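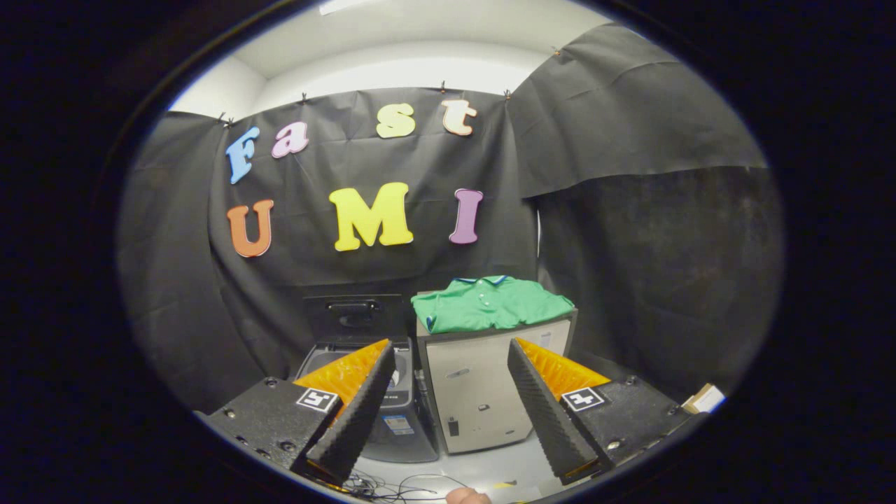
Backdrop with both rows of letters up, clips along the top edge.

December, morning. Letters first, then cloth, then the corner itself.

Foam letters went on the black fabric in two rows, "Fast" above and "UMI" below. The pale green s sits higher than the a next to it and the F leans a little. The gap after the U is wider than the one after the M. Rozália Vaněk prefers it uneven. I would like the U moved in towards the M, but only if the row has to come off anyway. The white outline round each letter does a lot of the work against black, so any replacements should have it too.

Fabric: plenty of creases running diagonally. Steam it next time before hanging, 20 minutes on the rail, then leave it overnight. Ironing the last piece from Pamer left shiny marks, so no iron. The right-hand panel is draped at an angle and hangs looser than the middle one. Re-hang it with a fold at the top. The left one curves in towards the bottom, fine as it is.

Clips: five small black ones on the top edge. Want 2 more as spares in the drawer. Slanina sells them by the box, Jimell has them singly but dearer.

Light: ceiling light only. The wall above the cloth is very bright compared with the black. Try the lamp from Umuvska on its low setting, 90 cm back from the cloth, and see whether the creases show more or less. Bulb is 3000 K, note that on the box.

Below the letters: dark grey machine on the left with the lid propped upright on top, beige metal cabinet on the right. Both stay where they are. Wipe the cabinet front, there are faint marks on it. Leave the white and blue sticker on the grey one.

To do
Steam middle panel
Re-hang right panel
Ask Rozália about the U
Order clips
Lamp test, write up on next page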